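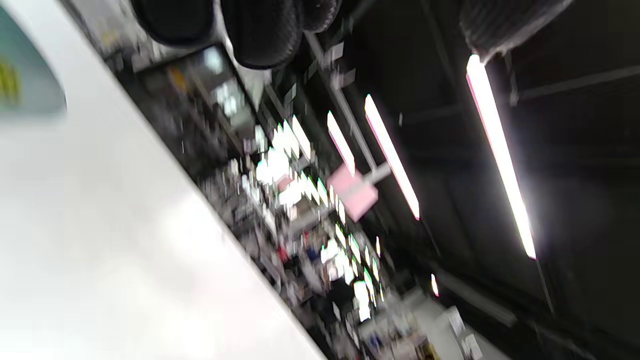 Radu Iordache would rather see tires standing upright on a floor rack. Hung stock, he wrote after the last gallery, is hard to read from the aisle: the size marking sits on the sidewall, and a customer looking up from below gets mostly tread. He would also like the ceiling lights moved away from the tires.

Both points are fair. The reply from Linden was that floor space in the Albridge store is already committed, and that hung tires are treated as display. The ones for sale are kept in the back room and brought out on request.

This gallery covers the overhead zone of the Albridge store: what is stored or shown above head height, and how it is lit. Earlier galleries dealt with the checkout lanes and the garden section. Notes follow, in the order of the store's own fixture plan.

Tires
Black tires hang above the sales floor. Tread patterns differ, and one has deep grooves that can be made out from below. The plan calls for a gap of 2 inches between neighboring tires so that each can be lifted off without shifting the next. Size cards go at eye level on the nearest upright.

Ceiling
Dark gray to black, with beams and rails left exposed. A dark ceiling hides dust and cable runs, but it returns very little light to the floor. Gavrilă, the contractor for the last refit, priced a white repaint and the store declined it.

Lighting
Long fluorescent fixtures, mounted close to parallel. Tubes are replaced as a group in August, before the evening trade picks up. The work order allows 29 minutes per fixture, including moving the lift. Single failures between group changes are logged and left unless two fall side by side.

Signs
A pink rectangular sign hangs among the lights. Overhead signs in this store go on rails, so a department can be moved without drilling. The rail clips are from Skevix and are rated at 80 pounds, well above the weight of any sign now in use.

Large white surfaces
White sides, whether box, panel or appliance, reflect more light than anything else near the aisle. Stock with a white face is best placed where the fixtures are farthest apart. Labels in strong colors, such as teal with yellow lettering, hold up well against it.

Costs
The overhead budget for the year is $2,000, covering tubes, clips and lift rental. Tire hooks are charged to the automotive department and do not appear in that figure.

Corrections to the fixture plan can be left at the service desk, marked for Linden. The next gallery covers the loading dock.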